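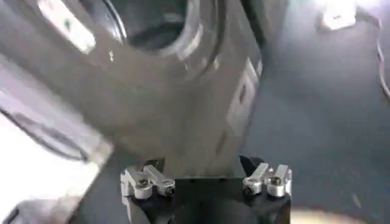 The third rumor of the winter came by way of the bakery, and Arsen Hutsuliak gave it the same attention he had given the other two. He bought his rye loaf, counted his change, and asked the girl behind the counter where she had heard it.

"Everybody's saying it," she said. "They're going to run the Caltby again. Full course, over the hill and everything. There's a man from Verbeke staying at the hotel."

"There was a man from Verbeke staying at the hotel in May."

"This is a different one."

"Did he say he was from Verbeke?"

She thought about it. "He had a jacket."

Arsen had a jacket too. It hung in his back hall and said Pesik Racing across the shoulders, and it had not made anybody in that company answer a letter in thirty years. He put the loaf under his arm and walked home the long way, which took him up Mill Road and through the old pit straight.

You had to know it was the pit straight. To anyone else it was a wide piece of county road with a feed store on one side and a ditch on the other. The grandstand had gone for lumber. The timing hut had been a vegetable stand for a while, then a place where teenagers smoked, and then it had fallen in. What was left was the painted line across the pavement, and even that had been repainted so many times by the high school that it was now a good two yards from where it used to be. He had pointed this out once. They had thanked him and gone on painting it in the wrong place.

He stood on the correct spot and looked up toward Godwood, where the road went into the trees. A car came down out of it, a small blue one, and slowed to let him get out of the way.

It was the nephew who called that evening. He had heard it as well, and he had heard more.

"They want the old drivers," he said. "For the ceremony. Each one does a lap in the car he drove."

"Who wants them?"

"The organizers."

"And who are they?"

"Uncle, come on. It's on the website."

"Whose website?"

There was some clicking. The nephew read it out to him, a page with a lot of words like heritage and passion in it. The Caltby Grand Prix would return. The circuit would be restored to its classic layout. Verbeke had pledged its support. The page was dated 2020-12-22, and it said that further details would follow in the new year, and it had a button you could press to reserve a seat in the stand.

"What stand?" said Arsen.

"They'll build one."

"How much is the seat?"

"Ninety dollars."

"For a race with no date."

"It's a deposit," said the nephew, and then, after a pause that told Arsen everything, "I got two."

He did not shout. He had shouted in his forties and it had cost him a drive and a marriage, in that order. He asked whether there was a phone number on the page. There was, and he wrote it on the bread bag.

What bothered him was the lap. He could let the rest go by. Every few years somebody decided that the race was coming back, generally somebody with land to sell along the back stretch, and there would be a dinner, and a man would stand up and talk about the golden age. Arsen had been to four of these dinners. He had been introduced at one of them as the winner of the last Caltby, and had needed to stand and say that he had come in third. People had clapped anyway. They clapped harder for the correction than they had for the win, and he had sat down feeling that he had somehow been dishonest.

But a lap in the car. Somebody had thought about that. Somebody had sat down and worked out exactly what would make an old man stop asking questions.

He knew where the car was. It was in a barn on the far side of Godwood and belonged to a retired dentist who had bought it at the Pesik bankruptcy along with a compressor and several boxes of catalogs. The dentist sent a card every Christmas. He had never once started the engine, out of respect, he said. Arsen suspected that he had never worked out how.

The next morning he called the number on the bread bag. A young woman answered and was delighted to hear from him. She knew his name. She knew about the third place. She called him a legend twice before he got his first question in.

"How long is the course going to be?"

"The full classic layout, sir."

"That's what I'm asking. Which one?"

"I'm sorry?"

"It was changed. When I first came here it went right through town and around the church. Then they cut out the church and put in the loop by the quarry, and the last two years they skipped the quarry and ran it over the hill. So which is the classic?"

He could hear her looking for it. "It's the one with all the history," she said.

"What does the county say about closing Mill Road?"

"We're having very positive conversations."

"With who?"

She said she would have somebody call him back. She asked whether he would mind, in the meantime, if they put his picture on the page. They had a wonderful one of him with the wreath.

"There's no picture of me with a wreath," said Arsen. "Third didn't get a wreath."

"It's a really nice picture," she said.

He had the nephew find it and read him the caption over the phone. Then he had the nephew describe the man's hair, and the number on the car, which was 18. It was a good photograph, as far as he could tell, of somebody else.

So that should have been the end of it. He told the nephew to get his deposit back, and the nephew said he would look into it, and Arsen knew from the tone that the two seats would stay bought. He told the girl at the bakery that the man in the jacket was selling something. She said he had been very polite. He told the mailman, who already had a seat.

"What if you're wrong, though?" the mailman said.

"Then I'll buy one at the gate."

"They'll be gone by then. There's only 145 left. It says on the page."

"It said 145 last week."

"Well, there you go," said the mailman. "They're holding steady."

On the first dry day after New Year's he drove out to see the dentist. He told himself it was to warn him. A man who would buy a car and never start it was the kind of man who would hand it over to a stranger with a trailer, and Arsen did not want the thing ending up in a hotel lobby. He took the hill road, and he drove it at the speed the signs asked for, with a farm truck leaning on him from behind the whole way up.

The trees had grown in. At the top there had once been a place where you came out into daylight with the front end light and nothing in view except sky, and you turned the wheel before you could see any reason to. He had gone over it flat in practice, and in the race he had lifted every single lap. He had never told anyone. The reports said the gearbox had been giving trouble, and he had let the gearbox take it. The two men ahead of him had not lifted, or they said they hadn't. He had always had his doubts about the one who finished second.

Now it was a hump with a mailbox on it. He went over at thirty-five and the truck honked.

The dentist was thrilled. He had on a tie. He had already signed the form, it came out, and mailed it, and he had paid the participation fee.

"What participation fee?"

"For the insurance. Seventy dollars, it wasn't much." He was pulling at the barn door. "They called me up the day before Christmas. A lovely young woman. She said you were doing it."

"She said what?"

"She said you were the first to agree."

Arsen helped him with the door, which had dropped on its hinge and needed to be lifted and pushed at the same time. Inside, the dentist took hold of the cover and rolled it back the way you would turn down a bed. The car was smaller than it had any right to be. The red had gone toward brown. Somebody had polished the nose and given up at the windshield.

"I thought you might like to sit in it," said the dentist.

"I won't fit."

"You might."

"I've put on weight. And the seat was made for me when I was twenty-six."

"Well," said the dentist, and stood there in his tie.

"There isn't going to be any race," Arsen told him. "They've got no road and no date. They don't know which way around it goes. They've got the wrong man on their page with the wrong number. You should call your bank this afternoon."

"I see," said the dentist. He folded the edge of the cover over once and smoothed it. "You're sure."

"I'm as sure as I was the other times."

"And those times you were right."

"Every time."

The dentist nodded. It was cold in the barn and he did not seem to be in any hurry. After a while Arsen walked along the side of the car and put his hand in over the door and felt for the gear lever. The knob was not the one he remembered. He moved it across and forward, and it went in with hardly any effort, second, and stayed there.

"Does that feel right?" said the dentist.

"No," said Arsen. "It was never that easy." He pulled it back out and tried third. "When did you last change the oil in this?"

"Was I supposed to?"

Arsen took off his coat and looked for somewhere clean to hang it. He asked whether there were any wrenches, and if there was a lamp, and whether the compressor had ever worked, and he did not believe the answer to any of it until he had gone over to the bench and checked.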